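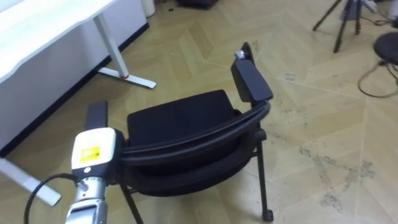
Songül Sönmez told me that she did not want to hear another talk about robots from a person who has never set up a meeting room at six in the morning. So I will begin with her remark. She is right, and I was that person until April.

(Wait a little. Let people sit down.)

Good morning. My subject is a small one: chairs. In our building at Clallico we move chairs every day. They leave the desk, they go to the meeting, they stay in the corridor, and in the evening the room crew brings them back. From this year a part of this work is given to a robot arm. Our staff call the project Clutley.

First point: the work before.
The room crew started at six. They had a paper plan for each room. Pushing chairs was the biggest part of the morning, and it was also the part that no manager ever wrote in a job description. When we asked the crew to describe their job, they spoke of chairs for a long time. When we asked the office, they spoke of coffee and keys.

(Slide: the arm at the backrest of an office chair. Leave it on the screen and talk slowly.)

Second point: touching a chair is difficult.
A person takes the backrest without thinking. For the arm we must decide where to touch, how hard, and what to do when the casters turn the wrong way. The crew knew these things already. Tetteh Darko taught the engineers more in two mornings than our supplier, Zavix, did with its whole manual. I would like you to remember this when you plan your own budget. We paid 850 for the training material and nothing extra for his knowledge. We corrected this later, but it should have been in the plan.

Third point: what is changed for people.
The early shift begins at seven now. Most of the crew like it. Two of them do not, as they lost the quiet hour and the early supplement with it. Also, the work became more lonely. Before, they moved the chairs together and talked. Now one person watches the arm and another one does the other rooms.

(If there is a question about jobs: the crew has the same number of people as before. Say also that the promise is written for this year only.)

Fourth point: who can stop it.
Every person on the crew can stop the arm and does not have to write a report. At first a report was required, and people preferred to wait and see. Please do not copy our first version.

Last slide: contact address, and the room plan from the Alhassan building for those who asked. Questions until the break.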